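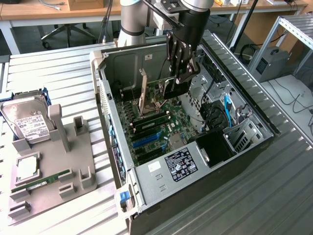
Every delegation that had trouble in May had skipped the credentials check, according to Silvia Zelenák, and she asked that it be moved to the front of this section. It now comes before anything to do with documents.

4. Setting up your delegation in Flondeo

Complete this section before the preparatory meeting on waste shipments opens in Findton. You need the letter of credentials signed by your ministry, the e-mail address of your focal point, and the delegation code sent with the invitation.

Checking credentials

1. Open Flondeo and sign in with the focal point's address. Other members of the delegation cannot do this part.
2. Select Delegation, then Credentials.
3. Upload the signed letter as a single PDF. If the letter is not in English, upload the courtesy translation in the second box, not in the same file.
4. Check that the names on screen match the letter, including accents and the order of family and given names. Badges are printed from this screen.
5. Select Submit. The status changes to Received.

Note: Received means that the secretariat has the file. The head of delegation can speak in plenary once the status reads Accepted. Members with the status Received may attend but are listed as observers until the letter has been examined.

Caution: Do not submit a second letter to correct a spelling. A second letter replaces the first and puts the delegation at the end of the line. Use Request a correction on the same screen.

Adding members and alternates

1. Select Delegation, then Members.
2. Enter each person's name, title and ministry or agency.
3. Mark one person as head of delegation and up to 2 as alternates.
4. For each working group, choose who may submit text on behalf of the delegation. The default is the head of delegation only.
5. Select Save and send. Each member gets an e-mail with a link that stays open for 26 hours.

Note: If a link runs out, select Resend next to the member's name. You do not have to enter the details again.

Members from industry associations and research institutes who travel with a government delegation are entered as advisers. Advisers can read all in-session documents that the delegation can read. They cannot submit text, even if the box in step 4 is checked for them.

Submitting proposed text
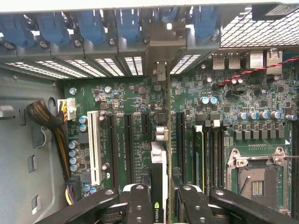 Our amendment sat in drafts through the whole afternoon while we thought it had gone to the contact group, Soo-ah Um wrote in the feedback form after the last session. The draft and submitted lists now have separate tabs, and the steps have been changed to match.

1. Select In-session, then the agenda item. Text filed under the wrong item is not passed on to the chair.
2. Select New proposal. The current draft decision opens with its paragraph numbers.
3. Select the paragraph you want to change. Type additions directly. To delete words, select them and press Strike. Do not use the backspace key on agreed text.
4. Put square brackets around anything on which your delegation has not received final instructions.
5. If other delegations are joining the proposal, enter their codes under Co-sponsors. Each of them has to confirm from its own account.
6. Select Submit to chair. Open the Submitted tab and check that the proposal is there with a time next to it.

Caution: Proposals with an unconfirmed co-sponsor are held back. If a co-sponsor cannot be reached before the deadline, remove its code and submit again. It can be added later from the floor.

Note: Text that changes the annexes, including the entries for used electrical equipment and for mixed plastic, must be filed with the annex form. The form is in the same menu under Annex changes. Ordinary proposals that touch an annex are returned without being translated.

Deadlines and translation

The daily deadline for proposals is 4 p.m., Findton time. Text received by then is available in all working languages the next morning. Later text is circulated in the language of submission only, and the chair may decide not to take it up. The clock at the top right of each page shows Findton time whatever your own device is set to.

Getting help

For credentials, write to Zainab Akande at the registration desk through the Help menu. For anything to do with proposals, choose Documents in the same menu; messages are read by Liam Inskip until the evening plenary closes. Passwords for the Besamport venue network are handled on site and cannot be reset from Flondeo.

If you are also registered for the technical workshop, go on to the next section. Workshop papers are filed separately and do not carry over from this one.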